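March 2025

Laundry and the machine. Up early, sun already in the room. The filter had not been cleaned since we moved from the Prulport place, so I did that first: drained the hose, unscrewed the cap, removed lint and one shirt button. Cap back on by hand, a quarter turn past snug. Heriberto Grajales had told me to use pliers. I did not use pliers.

Sorting next. Darks go in the white basket and stay there until the drum is free.
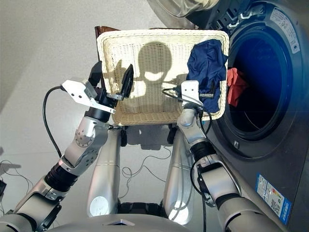

First load ran 48 minutes on the short program, against 84 for the standard one. I have been logging both in the notebook. The short program leaves more water in heavy cotton, and navy sweatshirts in particular need a second spin. For thin things the difference is too small to matter.

Detergent is down to the last 160 ml. Eva buys the Tristton powder, which clumps in the drawer, so I will get liquid again and store the powder under the sink. Moved the drying rack 29 inches from the wall to let the door open fully.

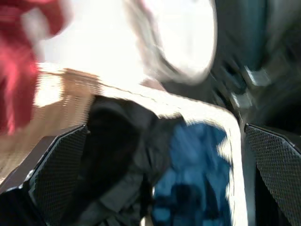 Color transfer is the remaining problem. The pale stripe on Eva's towel went gray after one wash with new jeans, and I want a rule that does not depend on memory. Solid black can go with anything dark. Bright blue with a white edge, bunched up against black fabric as it was today, is the combination to watch. Such pieces will be washed cold with a color catcher sheet.

Asked Mrs. Karunaratne downstairs whether the spin is audible. She said only at the end. Still to do: level the front left foot, wipe the door seal, buy pegs.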